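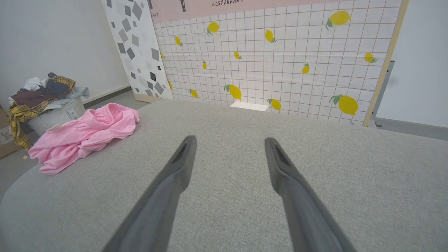

Lovalbridge, September 19, 2020

Hello, and welcome to Nastitz Laundry! I'm Kobe Coppens, and if you've ever dropped a bag of washing at our counter you've probably had to listen to me going on about elastic. I'm sorry in advance, I'm going to do it again on this page.

We're a wash, dry and fold shop on Rudd Street, next to the key cutter. I took over the lease in December with two secondhand dryers and a folding table that was far too low for me (my back still remembers it). The shop measures 45 square metres, most of it shelving, and we now look after the washing of 440 households. Sheets, school shirts, pyjamas, football kit, the odd dog blanket — bring the lot.

People ask why they'd pay someone to fold. Well, you know the basket. It comes off the line or out of the dryer, it gets put down by the sofa, and there it stays, with everybody pulling out what they need and the rest getting more creased by the day. I grew up in a house like that and I was the one who got sent to deal with it, which I secretly loved. Soft things first, always. A pair of pink pyjama bottoms is about the friendliest thing you can start on: take hold of both ends, give it a good shake, let the legs drop, and smooth the waistband with your palm before you fold anything. Ribbed elastic will bunch up if you let it.
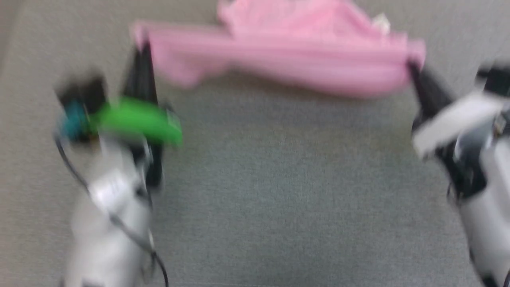
Labels matter too. I read every care label that comes through the door, even on things I've washed a dozen times, and if one has faded to nothing I'll wash the piece cool and hang it up. Darks and lights get separated here even when they arrive in one heap, and I go through the pockets. So far this year that has produced a great many tissues and one front door key, now back with its owner in Badum.

Prices are by the bag and they're on the board in the window. Bags in before ten are ready the next afternoon, folded the way you like them. Do tell me if you're a roller! I keep a card for each household, so you only have to say it once. We're closed Sundays and Mondays.

If you're not sure whether something can be washed, bring it in and we'll have a look at it together on the counter.

Kobe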